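Gritamard Says Its Jars Will Tidy Your Kitchen. The Lids Are Another Matter

Mar 31, 2026

Gritamard, the housewares company that spent most of last year selling drawer dividers, has moved on to jars. Its new dry goods line went on sale this morning with a promise printed across every carton: "A calmer kitchen in one afternoon." Shoppers may want to hold off on booking the afternoon.

The range comes in 2 sizes and is sold only in sets of 10, at $464 for what the company calls the full pantry package, which also includes a rack, a scoop and a sheet of labels. Single jars are not for sale, and neither are spare lids. Anyone who breaks one will have to buy another set or live with nine.

"People want everything to match," said Amparo Campos, who runs product planning at Gritamard. "They buy the same jar over and over from different stores and it never lines up. We sell them the whole wall at once."

Asked how many kitchens have a wall to spare, Campos said the company had studied that question in detail. She did not share the study.

The idea is hardly new. Glass jars with marks up the side have been in thrift stores for decades, and plenty of people keep flour and rice in whatever the pickles came in. Gritamard's pitch rests on the notion that decanting everything leads to less waste, as cooks can see what they have and stop buying more of it. The company offered no numbers to back this up. Its press materials quote a customer survey done in January but leave out how many customers answered.

Patricio Segura, who has organized home kitchens for a living for years and now teaches a night class on the subject, is not sold.

"The first thing that goes when you pour stuff into a jar is the date," he said. "Then the cooking instructions. Six months later you have a brown powder and you're opening the lid to smell it. Is it cocoa? Is it cinnamon? That's your system now."

Segura tells his students to cut the date off the package and tape it to the bottom of the jar. He also tells them to start with the things they use every week and leave the rest in the bag with a clip on it. Most of them, he said, find they need far fewer jars than they came in planning to buy.

Measuring marks on storage jars are another sore point with him. They look useful in a store, but powders settle, and a jar that has been knocked against the shelf a few times will show less than it did the day it was filled.

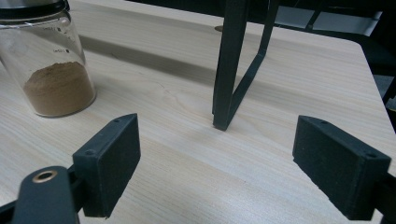 "If a recipe matters to you, get out a scale," Segura said. "If it doesn't, use a spoon. I have never seen anyone bake a cake by looking at the side of the jar."

Gritamard's answer is that the marks are "for guidance." The phrase appears in small type on the underside of the carton, next to a line saying the lids should not go in the dishwasher. Campos confirmed the lids are hand wash only and said a dishwasher-safe version was being looked at. She gave no date for it.

Leire Aranda, who manages the Mateos kitchen store, has agreed to carry the line but ordered a small batch. Her customers like jars, she said, and they like them best when they can pick up one or two with the groceries and see how it goes.

"At that price they're going to think about it," Aranda said. "They'll go home and think about it, and I don't know that they come back."

She has asked the company to let her open a set and sell the jars one at a time. So far the reply has been no. The store's older house line, which has plain screw tops and no marks at all, will stay on the shelf next to the new one.

Gritamard said returns will be accepted on unopened cartons only.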